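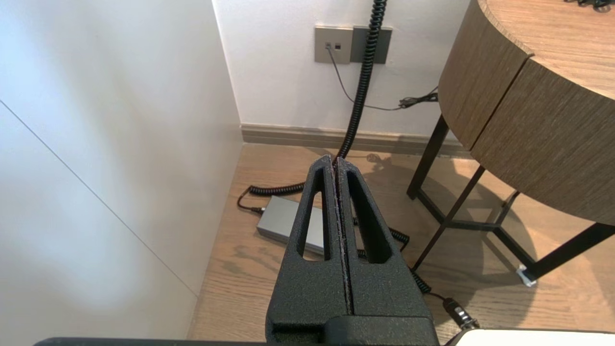
Coiled cable, back wall

Search this forum Enter keywords Go

Over-under or around the elbow?

breren_sound
I finally learned over-under coiling and I'm hooked! We do radio plays at the old Stostholm hall (built in 1921, drafty, wonderful) and my long mic cables now fall open without a single kink. Why did I wait so long?

tapehiss309
Welcome to the club! Use a loose tie too — tight ones leave a bend.

mudflap
Elbow wrapping is fine. I've done it for years at Hulme and my cables still work.

breren_sound
But do they lie flat across the stage? Mine curled up like pasta.

mudflap
Flat enough. I tape them down anyway.

tapehiss309
Try it with one cable, mudflap. Every second loop gets a twist under. Takes an evening to learn, tops.

Comments

oldknob: Left-handed here, same method works great.

Priren_fan: Just practiced on the garden hose. Love it!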